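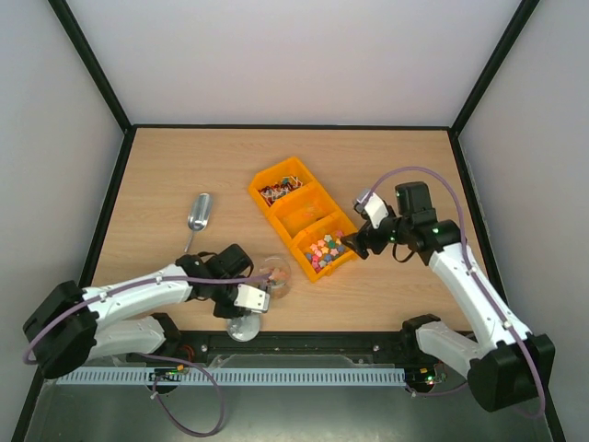
Sorting the Candy and Craft Drawer: Scoops, Trays and Open Bins

I have been meaning to write this one up ever since Corina Haslinger wrote in to ask how I keep party-favor supplies from turning into one big sticky heap by the end of winter. Well, Corina, some years I don't! But I do have a few habits that help, and they work just as nicely for beads and buttons as they do for sweets, so pull up a chair.

Start with a divided tray

A tray with three compartments is my favorite thing for sitting in the middle of the table while I work. Small stars go in one end, clips or pins in the other, and I like to leave the middle free for whatever turns up (and something always turns up). Bright orange plastic is a help to my eyes, I must say, although a dark clip shows up better on it than a pink star does.

If the tray is for food, keep it for food. I wouldn't put pins next to anything the children might eat, and I have a second tray for exactly that, with a strip of tape on the bottom so I can tell them apart.

A little clear cup next to the tray is worth having too. Strays go in there while you sort, and you can see at a glance what color they are and tip them back where they belong.

Choosing a scoop

For years I used a soup spoon, and for years I picked stars up off the floor. A proper scoop with a deep bowl and high sides holds so much more and doesn't spill when you turn. Mine is a plain one from Brorketti, bought at a yard sale in April with 25 other kitchen odds and ends in the box, most of which I gave to my neighbor Lucienne.

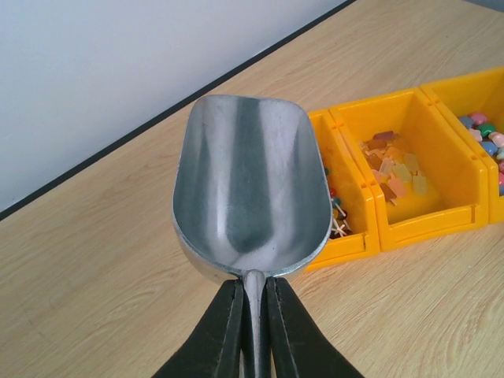
A deep metal bowl on a slim handle, with yellow stacking bins behind.

Wash a metal scoop in warm soapy water and dry it right away with a soft towel, or you will be looking at water spots forever. If sugar has dried on, let it soak while you have your coffee. Please don't go at it with a scouring pad, however tempting that is!

Bins you can reach into

Lids are lovely until you have your hands full. I changed over to open-fronted stacking bins and have never gone back – side by side in a row, sloped fronts facing me, one kind of thing to a bin. Fill them a bit below the front lip so nothing rolls out when you reach in. 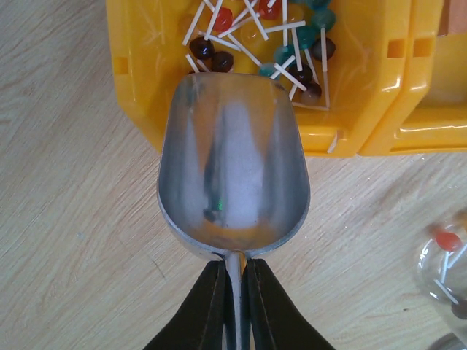 Small round lollipops in a yellow bin, red and teal-green among them.

Lollipops are awkward with a scoop on account of the sticks. Come in low at the front of the bin and let the heads settle into the bowl, then steady the sticks with your free hand. Wrapped ones can wait in an open bin for a party; unwrapped ones want a jar with a tight lid, especially in a damp house like mine.

Old metal rounds

A flat metal disc makes a handy resting place for a sticky scoop or a warm cup, and I wouldn't throw one out over a few dings.

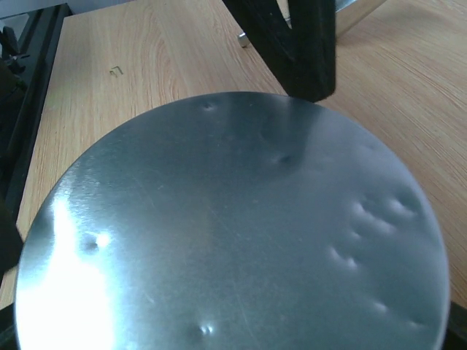

Dents and fine scratches on a round of brushed metal.

Wipe it along the direction of the brushing if you can make that out, with a drop of dish soap on a damp cloth. Sugar does like to hide in the little hollows, and a soft old toothbrush gets it out. Check the underside for rough spots before you set it on a wood table, and stick on a few felt dots if you find any.

Next time I'll get to ribbon, which Sharon Wanyama has been asking for very patiently.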